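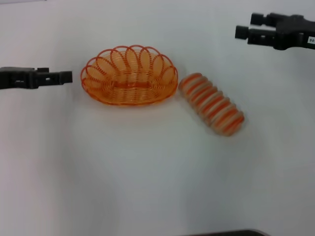 Bench two, basket and striped cylinder, both arms in play.

Hi all – second-quarter update on the handling rules project, written by me at my desk with a cold coffee, so forgive the tone. The formal tables are in the attachment. Consider this the readable part!

The short version is that we have a working draft of the two-arm practice guide, and the team at Zollulano has been running sessions under it since April. We logged 2,617 episodes this quarter. Of those, 636 were thrown out at review, and I know that number is going to jump off the page at you, so let me get to it first.

Most of the rejects came from the weeks before we settled the start-of-episode rule. Operators were beginning with the grippers wherever they had ended up last time, and reviewers were marking that inconsistently. Half of them passed it, half didn't. The draft now says that both grippers start clear of every object, open, with nothing held, and the episode doesn't count until that's true. It's a boring rule and it took us three meetings to agree on the wording. Rejections dropped a lot once it was in, and the monthly split is on the second tab if you want to see it happen.

The other big piece was the blur rule. Anozie wrote the first version for us and it was very strict – any smeared picture from any camera and the whole episode went in the bin. I pushed back on that. Wrist cameras move, that's their job, and if we toss every episode with a streaky picture in it we'd be left with arms standing still. So we now look at blur one camera at a time, and a reviewer has to say which object can't be made out before rejecting anything.
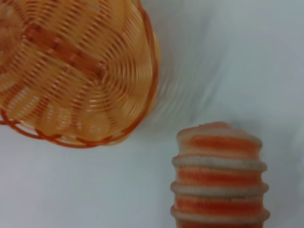
Wrist view: basket badly smeared, bands on the stack still readable. Passes under section 4.

I'm pretty happy with section 4 now. Two reviewers who had never seen it got the same answer on 38 of the 40 test pictures, and the two misses were both on see-through plastic, so I'm adding a note about thin and translucent things. If anybody at Cultora has a better word than "translucent" for a one-page bench card, please send it my way.

Things that didn't go so well: labeling. The guide asks for a readable ID on each gripper, and we still haven't agreed on where the label goes or how big the digits need to be. I'd also promised you a chapter on shared workspace distances (how close two arms can come when they're both reaching toward the same spot) and I only have an outline. We tried borrowing the single-arm numbers and they just don't carry over. I'd like to move that one to next quarter, if you're okay with it.

Money is fine. We're $700 under on bench supplies, and I'd like to spend it on printing the cards and a second set of white table covers. Gustden has offered to trial the whole guide at their site in September, which would be our first outside test, and I need a yes or no from you on that before I send them the draft.

Next update comes with the distance chapter attached.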